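如何引导家猫适应航空箱：家庭操作指南

适用范围
本指南适用于六月龄以上、健康状况稳定的家养猫，供饲养人在就诊、搬迁、寄养等需要运输猫只的情形之前参考。正在接受治疗、处于术后恢复期或临近分娩的猫只，应先征询主治兽医的意见，再决定是否开始训练。
本指南由格拉利（Gralley）伴侣动物行为指导中心编写，由行为顾问比利亚娜·卡德里奇（Biljana Kadrić）审订。本版对第三步和第五步作了修订，并增补了多猫家庭的处理办法。

为什么需要提前训练
多数家猫一年之中仅有数次进入航空箱，且每次之后往往是乘车、陌生气味和诊疗操作。猫对这类先后关系的记忆较为牢固，因此不少猫只在饲养人取出航空箱时即已躲藏。若在临行前强行抓捕，猫只与饲养人均有受伤的可能，猫只到达诊所后的心率、血压和血糖读数也会受到应激影响，给诊断带来困难。
在本中心登记的2,789户养猫家庭中，有1,052户在首次咨询时表示，曾因无法将猫装入航空箱而推迟或取消就诊。经评估，这些家庭中的大部分并不需要药物干预，只需调整航空箱的存放方式，并按步骤进行短时练习。

准备工作
一、航空箱。应选用顶部可拆卸或可开启的硬质航空箱，内部长度以猫只能够站立、转身和侧卧为准。仅有前门的航空箱也可使用，但就诊时须将猫拉出或倒出，不利于维持训练成果。软质猫包适合体型较小、性情安静的猫只，使用前应检查拉链能否从内部顶开。
二、垫料。取一条猫只平日常睡的毯子或旧毛巾，不必清洗。猫以面颊、身体两侧和足垫留下的气味辨认安全区域，沾有自身气味的织物比新购的垫子更易被接受。另备一块尿垫，铺于毯子之下。
三、奖励食物。选择猫只平时较少得到、气味较浓的食物，如冻干鸡肉或肉泥。食物应切成小粒，每粒以黄豆大小为宜。训练期间应相应减少正餐的分量。
四、训练地点。选择猫只日常休息的房间，避开洗衣机、门厅等有突发声响的位置。航空箱应靠墙放置，箱门朝向室内。

第一步：使航空箱成为固定陈设
将航空箱的上盖和箱门拆下，仅留底座，铺好毯子，放在选定的位置。此后不再移动。饲养人不应把猫抱入底座，也不应在旁边等候或呼唤。每日早晚各一次，趁猫不在场时在底座内放置两至三粒食物，由其自行发现。
部分猫只当天即会进入，部分猫只则需一周以上。判断能否进入下一步的标准是：猫只能够四足进入底座，进食后不立即跑开。若猫只偶尔在底座内趴卧或睡觉，则更为理想。
若连续三日食物均未被取食，应将食物改放在底座外沿，待其取食后，每日向内移动一掌的距离。

第二步：装回上盖
在猫只不在场时装回上盖，仍不装箱门。这一步改变了箱内的光线和空间，有些猫只会重新表现出犹豫，属于正常反应。可将食物先置于箱口，再逐日移向箱底。
装盖之前，应检查卡扣是否松动。卡扣在猫只进出时发出撞击声，是训练倒退的常见原因之一。必要时可在接缝处垫一小条布。

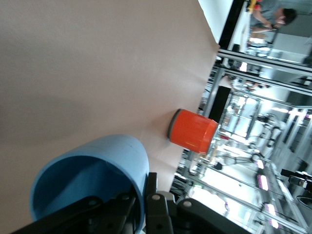 第三步：引入箱门
箱门的练习分为装门、动门和关门三个阶段，不得合并。装门后先将门固定在完全打开的位置，维持两日，其间照常喂食。随后在猫只于箱内进食时，用手轻轻推动箱门少许即复位，并立即给予一粒食物。门的动作应先于食物出现，顺序不可颠倒。练习所需的食物应预先分装，置于饲养人伸手可及而猫只不便翻找之处；容器不必专门购置，家中的筒形小罐或一只浅蓝色的杯子均可使用，但敞口的杯子容易被猫拨倒，宜在每次练习时临时取用，结束后收起。待猫只对门的移动不再抬头或后退，方可将门合上，一秒后打开。
关门时间的延长应遵循小幅递增的原则，可依次为一秒、三秒、五秒、十秒、二十秒、三十秒。每一时长须在两次不同的练习中顺利完成，再进入下一时长。猫只若在门关闭时停止进食、以爪抓门或持续鸣叫，应在其稍有安静的间隙开门，并于下次练习退回两级。
每次练习不宜超过三分钟，每日不宜超过两次。

第四步：提起与移动
关门时间达到一分钟后，可开始提起航空箱。应以双手托住箱底，不宜只提把手。单手提把手时箱体晃动较大，箱门一侧易下沉，猫只会失去稳定的立足点。
首次练习仅将箱体抬离地面少许，停留片刻后平稳放回，开门并给予食物。其后依次练习抬至腰部高度、走出数步、走至房门口、走至户外再返回。每完成一项，均应将航空箱放回原位，由猫只自行走出。饲养人不应将猫从箱内拉出。

第五步：乘车练习
将航空箱置于车辆后排座椅的脚部空间，或置于后排座椅上并以安全带固定。具体方式应依照航空箱说明书中的要求。箱体上覆盖一条薄毯，遮住三面，留出一面通风。
第一次练习不启动车辆，停留两分钟后返回室内。第二次练习启动车辆但不行驶。第三次练习在住所附近缓行一小段。特罗库姆（Trokum）一带的登记家庭普遍反映，发动机启动的瞬间比行驶过程更易引起猫只不安。遇此情形，可将第二次练习重复数日。
练习前三小时内不宜喂正餐，以减少晕车呕吐。饮水无须限制。六月以后气温升高，任何时候均不得将猫单独留在车内。

多猫家庭的安排
每只猫应有各自的航空箱，并在不同房间分别训练。两只猫平日相处融洽，并不意味着在密闭空间内仍能相安。受到惊吓的猫可能将攻击行为转向同伴，此类冲突有时会影响此后数周的关系。
一只猫就诊返家后，身上带有诊所气味，同住的猫可能哈气或追赶。建议将返家的猫单独安置数小时，用共用的毯子轻拭其身体两侧，再让双方见面。不应强迫两只猫靠近或互嗅。

如何识别应激信号
轻度信号包括：耳朵向两侧转动，反复舔鼻，身体压低，尾部紧贴身体，接受食物的速度变慢。出现轻度信号时，应维持当前难度，不再递增。
中度信号包括：瞳孔明显放大，拒绝平日喜爱的食物，蜷缩于箱底不动。应结束当次练习，次日退回上一步。
重度信号包括：张口呼吸，流涎，失禁，剧烈冲撞箱门。应立即终止练习，打开箱门，并使猫只处于安静、昏暗的房间内。张口呼吸在猫并不常见，若休息后仍不缓解，应及时联系兽医。
需要特别说明的是，静止不动不等于放松。放松的猫在箱内会变换姿势、理毛或闭目侧卧；因恐惧而僵住的猫则四肢收紧，双眼睁大，对声音过度敏感或毫无反应。

训练未完成而必须出行时
如遇急诊，应以猫只的病情为先，不必顾及训练进度。可按下列方法操作：先关闭房门，移开床下、柜后等处的遮蔽物；将航空箱竖立，箱口朝上；用一条大毛巾从后方覆盖猫只全身，连同毛巾一并抱起，后肢先行放入箱内。关门后覆盖薄毯。
此类强制装箱之后，猫只对原航空箱的接受程度通常会下降。返家后应清洗箱体，更换毯子，从第一步重新开始。一般而言，第二轮训练所需时间短于首轮。

常见问题
猫只肯进箱，但每次只将前半身探入，怎么办？
请检查箱体长度是否不足，以及食物是否放得过浅。体型较大的猫应使用加大型号。也可将箱体后部略微遮暗，多数猫更愿意走向有遮蔽的一端。

可否使用费洛蒙喷剂？
可以作为辅助手段。应在猫只进入之前按产品说明所载的时间喷于垫料上，待酒精成分挥发后再使用，不得直接喷在猫只身上。喷剂不能替代逐步练习。

老年猫是否仍可训练？
可以。患有关节疾病的猫跨入较高的箱沿时可能疼痛，应在箱口前铺设矮垫，并选择开口较低的型号。若老年猫突然拒绝平时愿意进入的航空箱，建议先行体检。

训练完成后，航空箱能否收起？
不建议。长期收存的航空箱会失去猫只的气味，再次取出时又成为陌生物品。可将其作为日常的休息处，每周不定时在其中放置食物，每月进行一次关门和提起的练习。

咨询与预约
饲养人按本指南练习37日后仍未能完成第三步的，可携带两至三段练习时的录像，到凯尔门迪（Kelmendi）咨询点接受个别评估，接待时间为上午九时至下午四时。录像应包含猫只接近航空箱之前的情形，每段以一分钟为宜。评估不要求携猫到场。
已在韦泰奥（Weteo）预约系统中登记的家庭，可直接在系统内上传录像并填写训练记录表。训练记录表应注明每次练习的步骤、关门时长、所用食物，以及猫只出现的应激信号。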